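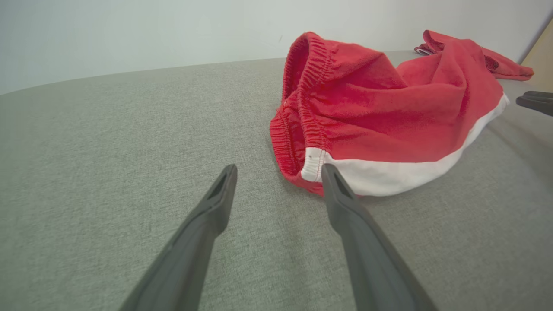
Groketti two-seat sofa, light gray
Reviewed by Deepika Alva, 2020-05-18

We bought the Groketti in March, after the old Rimetwood gave up on one side and started tipping guests toward the radiator. The product page promised "a place to gather." So far it has mostly gathered laundry.

The fabric is the best thing about it. It's a finely woven, heathered gray, slightly speckled, and it forgives crumbs in a way my mother never did. It does nothing for red. One pair of shorts dropped on the seat and the whole living room is about the shorts.

The seat is firm. My husband says too firm, but he says it lying down, an hour into a nap. Delivery was fine, apart from the legs, which came two days later in a box of their own.

There were some 200 reviews when I ordered and most of them complained about pilling. I haven't had any yet - ask me again next winter. The arms are too narrow for a mug. I've tested this twice, once with coffee.

Four stars. I'd buy it again, in a darker gray.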